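How to Run a Robot Demo Table at an Open Day (Without Losing Your Voice)

Our robotics group opens its doors one Sunday every July, and this year I finally said yes to running the demo table. I'd watched Verena Auer do it twice and she made it look like hosting a barbecue. It is a lot more like hosting a barbecue where the grill needs a software update! So I wrote everything down while I still remembered it, and if you've got an open day coming up at your club or lab, help yourself.

Start with the simulator, and leave the real arms for later in the visit. We ran a kitchen scene in Plirley on the big monitor by the door, with a two-armed robot working at a counter. People walk in, they see a kitchen, and they already know what everything is for. We had a factory scene ready too (Ferdinand Kuster spent ages on it) and folks just drifted past.

Pick one small job and stick with it. Ours was a grab: reach over to the tray, close the fingers on the vegetable, stop there and talk. I know it sounds like nothing. But a grab gives you so much to point at, and you can reset it in a couple of seconds when a kid mashes the wrong key.

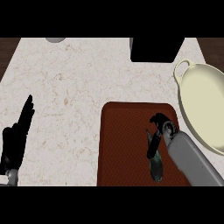
1,289 words in the full guide | Part 2: The Demo Itself

I like to pause the sim right at this spot, with the gripper closed around the top part of the green thing on the red tray. Then I ask the group what they'd call it. I got cucumber, zucchini and one very firm "pickle," and off we went into how a robot might be told what to pick up. Best icebreaker of the day.

While you're paused, point to the other hand, way over on the left with nothing in it. Somebody will ask why it isn't helping. I say that plenty of jobs only need one arm, and then I let them suggest a job for the second one. Moving the cream dish came up a lot.

Now the practical stuff:

Save your starting scene before the doors open, and save it under a name you can find in a panic. Mine was called AAA_START and I have no regrets.

Set up 2 keyboards, one for you and one for visitors. Keep yours out of reach.

Turn the playback speed down to about half. Full speed looks great to us and like a blur to everybody else.

Print your handouts early. We printed 300 and I was folding the last stack in the parking lot.

Let people drive. I give each visitor a turn at lowering the gripper, and I keep my hands behind my back so I won't grab the keys. Johanna Eberhard stood next to me with a bottle of water and took over whenever my voice started to crack, so please find yourself a Johanna.

After the screen, walk the group over to the real arm and run the same grab with something soft. We used a foam block. Keep everyone behind the tape, have one person at the stop button the whole time, and say out loud when the arm is going to move. If it misses, run it again and talk them through what you changed. Ours missed plenty, and people stayed longer for that than for the good runs.

Part 3 is packing up, plus the cable labels I should have made the night before.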